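Household Work and Domestic Service
Unit 2: Baskets, linen and the keeping of lists
Course tutor: Ohemaa Baidoo

Read these notes before the February seminar. They cover the inventory and what it can tell us about daily work in the home. Wages and hiring are left for the next unit.

An inventory was a list of goods, usually drawn up after a death. The appraisers went from room to room and wrote down what they found, with a value beside each entry. Our main text is the Momley inventory of 1694, transcribed by Elie Daher. It covers the house, the dairy and the yard. Spelling has been left as it stands, but abbreviations have been written out in full.

Look first at the order of the rooms. The hall and parlour get long entries. The kitchen is shorter, and the servants' chamber takes up a single line. Cheap goods were often grouped together under words such as "lumber" or "other small things", so a missing object may still have been in the house.
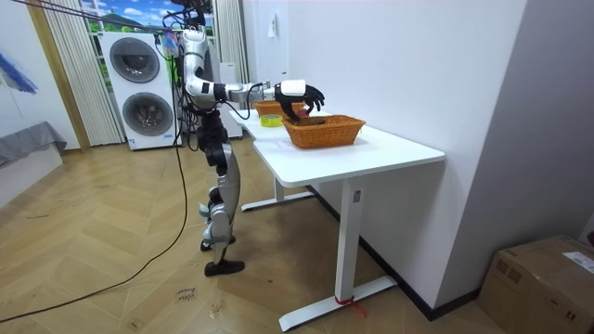 Wicker is a good case. Baskets carried bread, eggs, linen, kindling and sewing, and most homes must have owned several. They were cheap to buy and wore out with use, and appraisers seldom gave them a line of their own. At Momley they appear only in the dairy, valued together with the pails.

Linen was treated very differently. Sheets were counted by the pair, sorted by quality and valued with care. Someone had to wash, mend and store them – work that the inventory leaves out completely. We have to look for it in letters and account books. The Leletti household book is useful here, as it records payments to washerwomen alongside soap and starch.

For the seminar

Read the kitchen and dairy entries in full. Make a note of any goods valued as a group, and suggest which kinds of work they might hide. Bring up to two pages of notes.

Daher's introduction is in the course pack, after the glossary. The section on room names can be skipped for now.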